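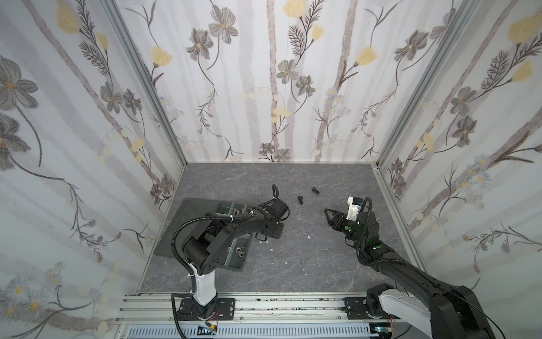

Kacper Pawlak wrote in to ask whether the people who sort hardware by hand at Skorkthorpe will still have a job once the arms are doing it. He wasn't the only one with that question, so it goes first.

Sorting Cells at Skorkthorpe: Questions From the Floor
By the Moken staff desk
Last updated: July
14 comments | 9 shares

Will anyone lose their job over this?
No positions are being cut in the returns and kitting area this year. The company has put that in writing, and the letter is on the board outside the break room. It covers this year only. What happens after that depends on order volume, and the plant manager has said she will not promise anything she can't keep. If you are on a temporary contract, your end date is the same as it was before.

What will the arms do?
They pick up small fasteners and put them in compartment trays. For now that means bolts, hex nuts, cap nuts and wing nuts from mixed returns. They work in pairs, one on the left and one on the right. They don't inspect threads, check plating or decide if a part is good enough to go back into stock. People do that, and there is no plan to change it.

How much work is this?
Returns come to 2,660 pieces on a normal shift. In the last full week of the trial, the arms sorted 1,035 pieces on their best shift. The rest went to the benches as usual. They are slower than an experienced sorter and will be for a good while.

Who sets them up?
Setup goes to whoever has finished the cell training, which takes 3 shifts and is paid at your normal rate. Gebretsadik supplies the trainer. You don't need any computer background. Sign up with your lead. If the list is full, your name carries over to the next round.

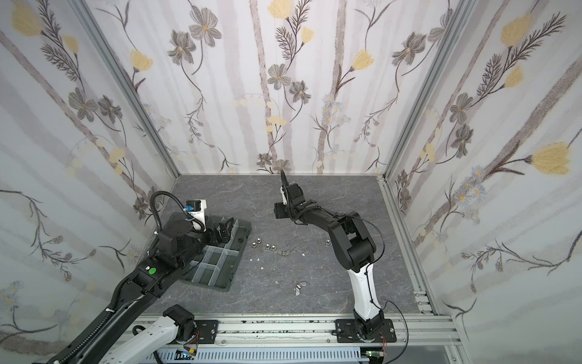

Once you are signed off, your part of the job is mostly changing over trays, putting out the next batch of parts and clearing anything the grippers drop or can't get hold of. You will also fill in the miss sheet. Write down the type of part and what went wrong. "Wing nut, slipped twice" is fine. Please don't leave the sheet for the next shift to guess at.

Does setup pay more?
Yes, 50 cents an hour for the hours you are assigned to a cell. Several people have said this is too low for the extra responsibility. It is up for review with the fall pay talks.

Can I say no?
Yes. Bench sorting stays open, and refusing cell work does not go on your record. Leads have been told this. If you hear something different from yours, take it to the office.

Will I be measured against the machine?
No. Piece counts from the cells are kept apart from bench counts and are not used in reviews. The bench target has not moved.

Are we being recorded?
The cameras on the arms and over the work surface are there to look at parts. Your hands may show up when you change a tray. Clurnance, which handles the software, keeps those recordings for the purpose of improving the picking. They can't be used for discipline or timekeeping. That is in the same letter as the jobs commitment.

What do I do if something goes wrong?
Press stop, step back and call your lead. Do not reach in between the arms while they are powered, even if the only thing wrong is one nut in the wrong compartment. A missed part can wait.

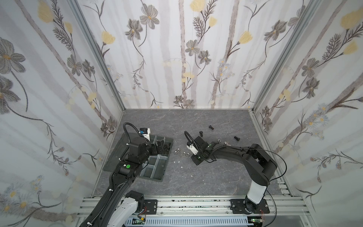

After a stop, only a signed-off person can restart the cell. On nights there may be just one such person in the building, so a restart can take a while. Use the time to catch up on bench work. Stopped time doesn't count against you or your line.

Is it easier on the body?
For some people, yes. Sorters who have moved over report less trouble with their fingers and wrists by the end of a shift. They also report more standing, and sore feet to go with it. Mats have been ordered. Two people asked to go back to the bench because they found watching the arms dull, and both were moved back.

Will there be more of these?
A second cell has been discussed but not approved. If it is, the floor plan will be posted before any benches are moved.

Where do I send a question that isn't covered?
Put it in the box by the time clock or give it to your lead. Names are optional. New answers get added to this page.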